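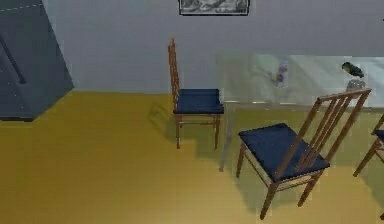

Theda Voß 读完上一版之后回信说，社区阅览室的离线百科最大的毛病是搜不到，内容少倒在其次：孩子们打的是口语，词条标题全是书面语，差一个字就什么都没有。这一版就是从她那封信开始改的！

# Mamgate：离线百科的口语检索词表

Mamgate 是一份给离线百科用的检索对照表，左边是人们真正会打进搜索框的说法，右边是词条标题。它跑在 Drimer 上（我们自己写的小型离线阅读服务，一台旧笔记本就能带起来），没有网络的村子、信号时有时无的学校都能用。

## 里面有什么

- `pairs.tsv`：1,432 条对照，每行一个口语说法、一个标题、一个主题标签
- `pairs_checked.tsv`：其中 1,376 条，已经由两位母语者分别看过
- `topics.txt`：25 个主题标签，健康、农事、考试、手机使用这几类最厚
- `CHANGES`：改动记录，写得比较随意，见谅

文件一律 UTF-8，制表符分隔，没有表头。标题字段保留原词条的标点，请不要自动去掉书名号，去掉之后有一批会对不上。

## 怎么用

把 `pairs_checked.tsv` 放进 Drimer 的 `lookup/` 目录，重启服务即可。命令行里也可以先试一下：

 drimer lookup --table pairs_checked.tsv "手机老是没电"

返回的应该是“锂离子电池”和“移动电话”两个标题，按这个顺序。第一次看到它跑通的时候我真的很高兴，以前这句话搜出来是一片空白。

如果你用的是别的阅读器，Gill 目录下有一个转换脚本，能输出 JSON。脚本只依赖标准库，Python 3 就行。

## 数据怎么来的

说法来自阅览室的搜索记录，征得使用者同意后导出，只留搜索词本身，不留时间、机器编号和用户名。Dalva Rangel 负责第一轮配对，她还顺手整理了一大批同音错字（“登陆”和“登录”、“帐号”和“账号”之类），这部分特别好用，强烈建议看一眼。

配对时遇到一个说法对应好几个词条的，最多保留 2 个标题，排在前面的是两位核对者都选的那个。两人意见不一致、商量之后仍定不下来的，留在 `pairs.tsv` 里，不进核对版。

## 已知的问题

方言覆盖很偏。现有的说法大多来自说西南官话的地方，粤语和闽南语几乎没有。

健康类的说法要小心。“头晕吃什么药”这种句子我们只指向症状词条，不指向药品词条，请改表的朋友也照这个办。

Erkisness 压缩包（给小容量存储卡准备的精简百科）不含全部词条，有些标题在里面会落空，Drimer 会直接跳过，不报错。想知道跳过了哪些，加 `--verbose`。

带数字的说法，比如“初二数学”，目前是按字面匹配的，写成“初2”就找不到。二月份那版试过统一转换，结果把“二胡”也转掉了，只好撤回，还在想办法。

## 想帮忙？

太欢迎了！哪怕只有三五条说法也请发过来，格式不对没关系，我们来整理。最缺的是老人家的说法，还有农事方面的土名，同一种虫子隔一座山就换一个叫法，收起来特别有意思。提交时请写明是哪个地方的说法，到县一级就够了，不要附上说话人的姓名。

## 许可

对照表以 CC BY-SA 4.0 发布，转换脚本以 MIT 许可发布。百科词条正文不在本仓库内，请遵守各自来源的许可。

最后更新：2025年5月2日

本网站使用 Cookie 以记住您的语言设置。继续浏览即表示您同意。[接受] [了解更多]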